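Getting ready for canvass season: tips for the house and the kitchen table
August | By S. Gebreyes

If you are running for town council or helping somebody who is, your home turns into an office for a few months. These tips come from the last two ballot seasons in Allden.

Keep yard signs flat. A stack of 50 leaned against a garage wall will bow by the weekend. Lay them on a shelf and store the wire stakes in a bucket, points down.

Sort door hangers by street before you bundle them. Our last order was 500, and it went quickly once each bundle had its street name on top. Rubber bands mark the card stock, so use paper strips.

Petition sheets need a clipboard with a cover. Coffee rings and rain have cost people signatures. If the county asks for 378 names, keep going well past that - some will always be thrown out.

Campaign T-shirts should be washed inside out in cold water. Tumble drying cracks the lettering, so hang them up or spread them out. 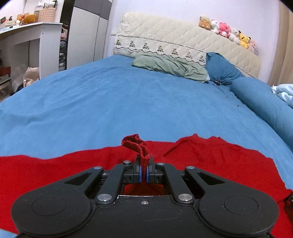 Marisol wrote in to say that vinegar in the rinse kept her Clulitz for Council shirts from fading through two primaries, and that she irons them from the back with a dish towel over the print.

For debate night at home, make the chili a day early and put out bowls before people arrive. Turn the closed captions on. Half the room will be talking.

After the election, pull your signs within 2 days. Wipe them with dish soap and a soft rag, let them dry, and save the stakes for next time.

Contact | Copyright Surkilo Neighbors Page | Back to top
We use cookies to remember your settings. Accept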